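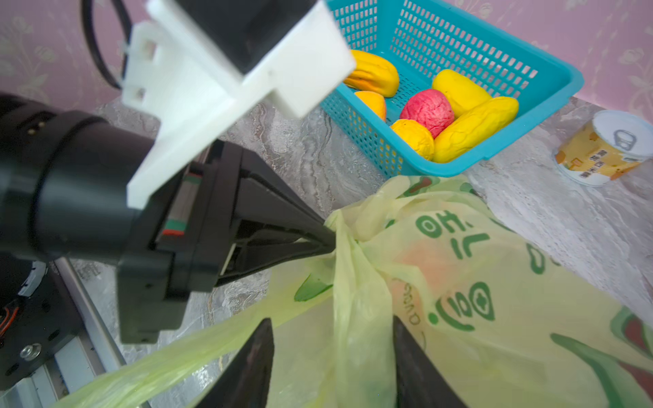

Carndale's plastic bag charge is back on the table, and I went along to the Menell Hall meeting to hear the fuss. I'll admit I've got a soft spot for a crumpled pale yellow-green plastic bag - but a mesh basket like the turquoise one holds its shape, and I'd carry that to the store any day. Shops would charge 2 cents a bag, and 93 people have signed up in favor so far. The vote was pushed from March!

News > Local > Carndale

10/04/2022 - By Khairul Saragih

We use cookies to improve your visit. Accept | Settings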